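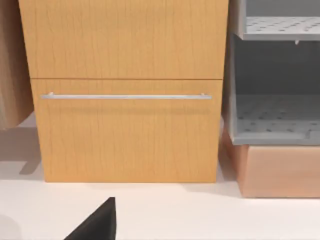 Gindov moves drawer testing to robot arms at Braltville plant

Dec 18, 2021

Furniture maker Gindov has begun handing part of its drawer and handle testing at Braltville to robot arms, the company said in a notice to staff and suppliers. Two arms are in use in the test room. A third is due in January.

Until now the work was done by hand. A tester opened and closed each sample drawer for a set number of cycles, noted any change in the pull needed, and checked the handle fixings at intervals. A full run on one cabinet took up most of a shift and was split between people to limit strain on the wrist and shoulder.

The arms carry out the same cycle and log the pulling force on every stroke. Each new cabinet is first set up in simulation, where the arm's approach to the handle is worked out before a sample reaches the test room. Bar handles fixed at both ends were chosen for the first stage, as they leave a gap behind the bar for a gripper finger. Recessed pulls and small knobs will stay with the hand testers for the time being.

The control software comes from Serkia. Fitzgerald, which supplies the drawer runners, will receive the force logs in place of the written sheets it has been sent up to now.

Gindov employs 45 people at Braltville, of whom three worked full time on cycle testing. Their posts are being kept, with changed duties. They will prepare the simulated cabinets, mount samples, review the logs and decide whether a stopped run counts as a failure of the drawer or a fault in the grip. Each is to have 40 hours of paid training, part of it on the shop floor and part at a screen.

Staff representatives have asked for two points to be settled before the third arm is installed. The first is the pay grade for the new duties, which is still that of a hand tester. The second is cover at night, when the arms can run without a person in the room but someone must be on call to clear a stop. Gindov said night running would not start until a rota had been agreed.

Visual checks of veneer and edges are not affected.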